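About Cillia

Cillia launders and repairs costumes and table linen for theaters, hotels and event firms. The company has two sites, Barros (wet cleaning) and Undale (repair and storage). The minimum order is 50 pieces.
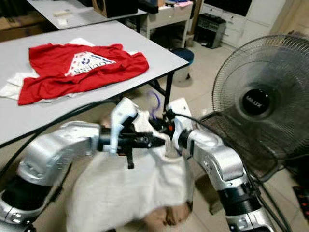 White cloth garment, held by its upper edge.

Incoming items are sorted by fiber and dye. Reds are tested for color bleed before washing, and trims are cleaned at low spin. Standard turnaround is 3 working days. Orders over 200 pieces are split into batches and invoiced together. The Undale store holds 300 garment bags under the Pletier tag system, with an inventory check each February. 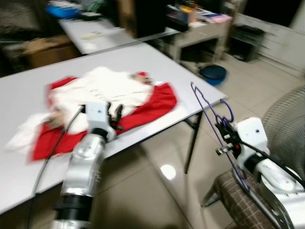 Pletier writes that seasonal stock now comes back tagged and in size order, and asks that the Undale counter stay open later during the holidays. Holiday hours are listed on the Contact page.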